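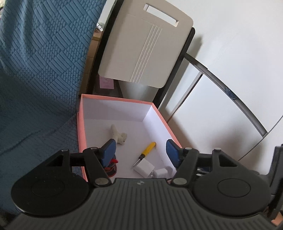 4.3 Mixed boxes

Most households in the study kept at least one box that fitted no category. We called these mixed boxes. They held a few small things that had been picked up from a bed, a desk or a floor and put somewhere with sides. Participants had names of their own for them, such as "the bits box" or "the later box", and we kept those names in the interview notes.

Of the 258 containers we logged between April and the end of fieldwork, 23 were mixed boxes. Most were shallow cartons that had come into the home as packaging. People chose them because the walls were low and the contents could be seen from across the room. Deep tubs with lids were used for things that had already been sorted, and were seldom opened between our visits.

Bedrooms had more mixed boxes than kitchens. In the kitchen there was usually a drawer that did the same job. In the bedroom the box sat on or beside the bed and moved when the bed was needed. Figure 6 shows one with toys and a tool together, a pairing we came across in 10 of the homes. Screwdrivers in particular travelled. They were taken out to fix a battery cover or a loose chair, and went into the nearest box afterwards — not back to the toolbox in the hall or garage.

Figure 6. A mixed box in a bedroom: a red and black figurine, a small white plush animal and a yellow-handled screwdriver in a low pink cardboard box.
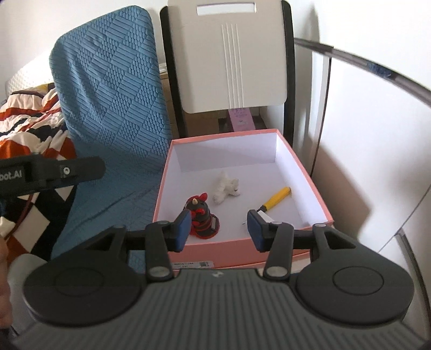
Nazmiye Karabulut objected to the word "mixed" when we read this section back to her. To her the box was sorted: everything in it was waiting for the same person to come home and deal with it. Two other participants made much the same point in their second interviews, and we have coded their boxes under both headings in Table 5.

Her reading agrees with what we saw of emptying. Mixed boxes were rarely cleared item by item. One person took the whole box, usually on a weekend, and carried it from room to room, dropping things off on the way. Whatever was left at the end stayed in the box and went back to the bedroom. Small figures and soft toys were the most common leftovers, as they had no fixed shelf in most homes. Labels made little difference — the three households that labelled a mixed box had stopped following the label by the second visit.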